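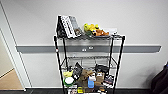
The black wire unit, top shelf full, middle shelf not.

Print this thread | E-mail this thread

Wire shelf: what goes on the middle one?

borberg_refugee wrote:
Posted 10/04/2025

Bought this unit in July to get everything off the floor of the spare room. It got everything off the floor. Now the top shelf is packed end to end, the bottom one is worse, and the second shelf has nothing on it at all. My wife says this is a choice. I say it's a system I haven't finished.

The problem is that small things tip on the wires. Anything with feet finds a gap. So the stuff that stands up by itself went on top, the plush went on top because it doesn't care, and the bulky things went low. What do people put on the middle one? Liner? Bins? I have 17 inches of depth to play with and not much patience.

mudroom_marge wrote:
Put the plush in a bin. Put the bin on the middle shelf. You're welcome.

Also the yellow one is lying on its side and it's bothering me.

borberg_refugee wrote:
He's resting. They both are. If I bin them my daughter will hold a hearing.

three_quarter_ply wrote:
Liner, every time. I have the Penetti version of this in the garage, 48 inches wide, and it was useless until I cut a sheet of hardboard for each shelf. Took me twenty minutes and one bad cut. Nothing tips now. Paint it black if you care how it looks.

Then I'd move the heavy stuff down and the light stuff up, which you've sort of done by accident.

lintcollector wrote:
Disagree on hardboard. The whole point of wire is that dust falls through and lands on whatever you own less of. Put a solid board in and you've built a dust shelf. I use the clear plastic roll from Wolton, trimmed with kitchen scissors. It curls for a week and then gives up.

three_quarter_ply wrote:
So the dust falls through the wire and lands on the shelf below. On the toys. That's your pitch?

lintcollector wrote:
It's spread out more.

mudroom_marge wrote:
I've had the plastic roll. It did not give up after a week. Mine is still curling and I've owned it longer than my car.

quiet_clutter wrote:
Am I the only one who'd leave it alone? You have one empty shelf in the house. I'd put a rope around it. Every empty shelf I've ever had was full by the next weekend with things I couldn't name.

If you must use it, take the flat white thing from the right end of the top shelf and lay that across the middle. Then the plush can spread out.

borberg_refugee wrote:
I like the rope idea. The flat white thing goes wherever I tell it, so I'll try that tonight.

What about the stuff standing on end at the left? The black one leans. I've straightened it more times than I've vacuumed in there.

three_quarter_ply wrote:
Bookend. Or lay it flat on the middle shelf, where there's room for it and all its friends. Standing things on end only makes sense when you're short of space, and you've got a whole shelf of nothing.

mudroom_marge wrote:
Antunes used to make a clip-on divider for wire shelves. I paid too much for a box of them and used four. If the shop near you still has any, two would stop the lean.

lintcollector wrote:
Zip ties. Same thing, costs nothing, looks terrible.

borberg_refugee wrote:
Update. Went with a liner on the middle shelf only (hardboard, sorry lintcollector). The leaning one is lying down on it. The flat white thing went there too. My daughter inspected the top shelf and ruled that the yellow one could sit up if he wanted to, and he doesn't.

Bottom shelf is still packed. I'm not ready to talk about the bottom shelf.

lintcollector wrote:
Report back on the dust.

quiet_clutter wrote:
And so it begins. See you when you're asking about a second unit.

Print this thread | E-mail this thread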